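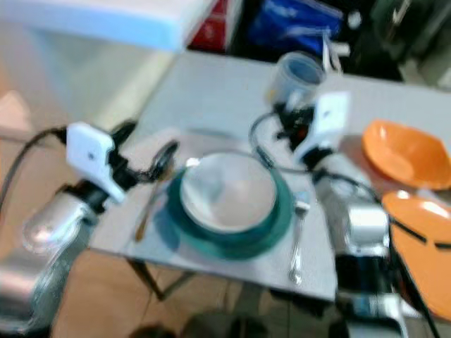

Laying a table is harder to score than stacking blocks, according to one of the judges, because two people will disagree over where a spoon should go. The remark was made at the briefing for the Parkach Cup, a student competition in household robotics, and it led to a change in the rules. Entrants must now submit a written definition of a finished task before any attempt is scored.

Kahsay College confirms that its student robotics club, Nosa, has entered the Cup with a two-armed system trained on tabletop and countertop work. The qualifying round was held on 9th May. The club has been placed in the final, which takes place in November.

Nosa has entered two tasks. The first is a place setting. The arms work over a grey table laid with a bowl on a plate and a utensil to each side. A cup and further tableware stand elsewhere on the surface and may be moved between attempts. The club's written definition requires the bowl to sit fully inside the rim of the plate and each utensil to lie clear of it. A utensil that touches the plate at the end of the attempt is recorded as a fault.

The task was chosen for its thin objects. A bowl offers a rim that a two-fingered gripper can close on from several directions. A utensil lying flat leaves little clearance beneath the handle, and a small error in height leads either to a missed grasp or to contact between the fingertips and the table. Students on the project tried approaching the handle from directly overhead and at an angle, and kept the angled approach for the left arm only.

The second task is mug handling at a counter. The system must pick up a mug, carry it and set it down upright on a mat. The back of the counter is left in ordinary use, with food packets and a jar along it, and no item may be knocked over or pushed off its place. Under the Cup rules, a mug that is set down and then tips is scored as dropped.
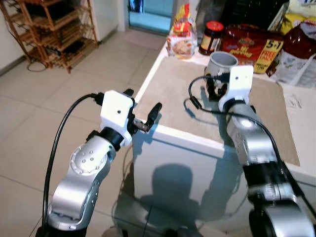
Delyth Amoah
Press Officer, Kahsay College

Both tasks were trained from demonstrations. A student guides the arms through the movement and the joint positions, gripper state and camera views are recorded together. Nosa submitted 500 demonstrations with its entry, of which 223 cover the place setting and the remainder cover the mug. Demonstrations in which the operator corrected a slip were kept in the set and labelled. Those in which an object left the work surface were removed.

Recordings are checked and trimmed in Histach, a program written by club members over the previous two terms. Histach lines up the camera views with the arm data, marks any gap in the recording and lets a second student accept or reject each run. The club's rule is that the student who carried out a demonstration may not be the one who accepts it. Histach also stores the starting position of each object, so that a layout which has been recorded too often can be dropped from the next session's list.

At the qualifying round the system made 98 scored attempts across the two tasks and completed 84 of them without intervention. The most common fault was an early release of a utensil, in which the fingers opened before the handle was flat on the table. The next most common was a cable touching the rim of a bowl or mug during a reach across the body of the robot. The cables have been given shorter loops at the wrist in the club's plans for the final, and the release height for utensils will be set separately from that for bowls.

Lighting will also be examined. The robot casts its own shadow on the front of the counter and, in some positions, on the work surface. The present training set was recorded under one arrangement of lamps, and the rules for the final allow the organisers to change the lighting without notice. Nosa will record a further set with the lamps moved and will compare results on the two sets before deciding whether to combine them.

Work on the entry counts towards the practical engineering unit at Kahsay College for students in their second year. Students in their first year may join the club and operate the arms once they have passed the safety check, which covers the stop button, the marked standing area and the procedure for clearing a jammed gripper. An operator and an observer must be present whenever the arms are powered. The observer does not handle objects on the work surface.

The club meets on two afternoons a week in term time. Places for the autumn are open to any student enrolled at the college and no previous programming is required. Applicants should state whether they would prefer to work on recording, on software or on mechanical parts.

The written task definitions and the fault sheet used at the qualifying round are available from the press office on request. Schools and colleges intending to enter the next Parkach Cup may reuse the definitions without charge, provided that any changes are marked.

ENDS

Related releases
Parkach Cup: revised scoring rules for household tasks
Histach: notes for student reviewers
Nosa club opens autumn applications
Practical engineering unit: changes to second-year assessment

Contact: Press Office, Kahsay College | Copyright Kahsay College | Back to top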